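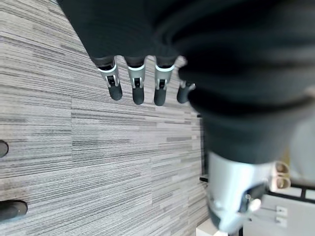 Fingertips, four of them, pointing down.

THE INHERITANCE OF THE GOOD CHAIR

By Shengli Pan

My aunt Issa left the family a house, a debt to the Raltel Water Company, and one good chair. The house went to my cousin in Juklow. The debt went to everyone. The chair she left "to whoever deserves it," and then she died, in October, with what I can only call a clear conscience.

There were 26 of us at the reading of the will. The lawyer had a cold and read the sentence twice, once for the content and once after blowing his nose. My uncle asked whether the law had a definition of deserving. The lawyer said he would look into it, and billed us.

It was a plain chair with arms and a high back. Issa had sat in it for 67 years, if you believed her, or since the furniture sale in Tulell, if you believed my mother. Children were not allowed in it. Guests were offered it in a tone that made them take the stool.

My uncle made the first claim. He had driven Issa to the dentist every spring, and he had kept the gas receipts. My mother said that she had listened to Issa talk about the dentist, which took longer. A second cousin I had never met stood up and said she had once been bitten by Issa's dog and had not made a fuss. People nodded at that. It was a strong claim.

By dinner we had split into camps. The dentist people had the kitchen, and so they had the food. The dog-bite people held the porch. I was in the hallway with the coats and my great-uncle, who was asleep and therefore neutral.

"What did you ever do for her?" my mother asked me, passing through with a plate.

I thought about it. I had written to Issa for 10 years, mostly at New Year's, mostly to thank her for socks. She wrote back every time to correct my spelling. I had saved the letters. I couldn't tell which of us that counted for.

"I got better at spelling," I said.

"Well, don't tell the porch," said my mother.

It went on for 3 days. The lawyer came back with a definition of deserving that ran to several pages and fit none of us. My uncle slept in the living room so that he could keep an eye on the chair, and on the last morning we found him sitting in it, very upright, with the look of a man at a bus station.

"It's terrible," he said. "There's a bar right across the back. Feel it."

We lined up and felt it. The dog-bite cousin lasted about a minute. My mother got up without a word and went to make tea.

The chair is at my place now. I lost the vote. I put the coats on it.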